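Braços na bancada: o que muda para quem pipeta?

lorena_toledo
24 de agosto de 2018
Oi, pessoal! Trabalho na preparação de amostras da Ernness e a chefia resolveu que parte da rotina vai passar para uma célula com dois braços. Por enquanto só temos a simulação que a integradora mandou, e passei a manhã inteira olhando para ela (devia estar etiquetando, eu sei). Somos 4 na bancada, e a pergunta que todo mundo faz no café é a mesma – o que sobra para a gente?

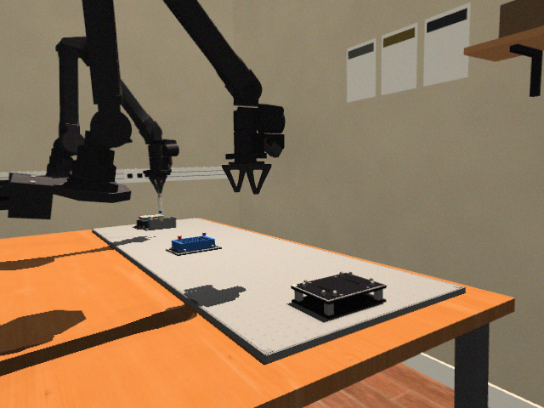

Simulação da célula: o braço da esquerda com a ponta fina sobre a bandejinha, o outro com a garra livre.

Meu pulso agradece, viu. Em dia cheio são 100 tubos por pessoa e eu chego em casa sem conseguir abrir um pote de azeitona. Mas fico com um pé atrás.

tadeo_c
Passei por isso na Mokgethi. Ninguém foi mandado embora, mas o trabalho mudou de cara. Antes eu pipetava e conversava, agora preparo rack, confiro lista e atendo alarme. Para mim é mais cansativo, só que na cabeça. E o salário ficou igualzinho!

delia.palma
Discordo do Tadeo. Aqui a gente parou de fazer hora extra e eu finalmente aprendi a mexer nos protocolos, coisa que pedia havia anos. Quem reclama de alarme é porque não deixaram participar da montagem. Lorena, peça para entrar nas reuniões desde já, leve a sua lista de manias da bancada, onde a tampa emperra, qual tubo é mais curto, tudo isso, que o pessoal da integradora não tem como adivinhar
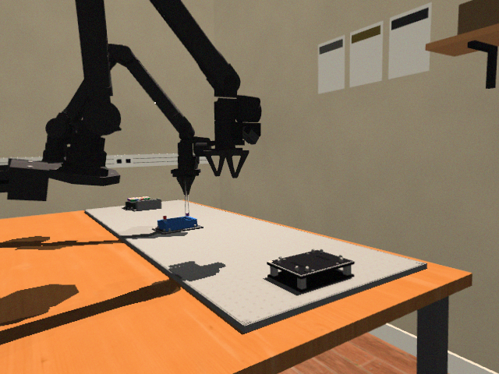 e depois sobra para vocês descobrirem com amostra de verdade. Eu levei 84 observações anotadas num caderno e riram de mim, mas usaram quase todas.

tadeo_c
Delia, bom para você, mas participar de reunião sem ganhar nada por isso também é hora extra, só que disfarçada.

delia.palma
Aí concordo, isso tem que ser negociado antes.

lorena_toledo
Gostei da ideia do caderno, já comecei o meu! Segue mais uma vista, com a bancada vista de outro ângulo. O que me preocupa é o rack da direita, com tampa de tudo quanto é cor. Na nossa rotina a cor quer dizer coisa, e quem repara numa troca hoje é o olho da gente. 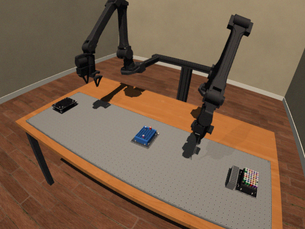
Outra vista da simulação, com o rack azul no meio e o rack cheio à direita.

drita_k
Pergunte se vai ter leitura de código de barras. Se a resposta for "numa segunda fase", insista. E pergunte quem responde quando trocar amostra, o operador ou o sistema. Isso tem que estar por escrito.

lorena_toledo
Anotado, Drita. A reunião é na semana que vem, volto para contar.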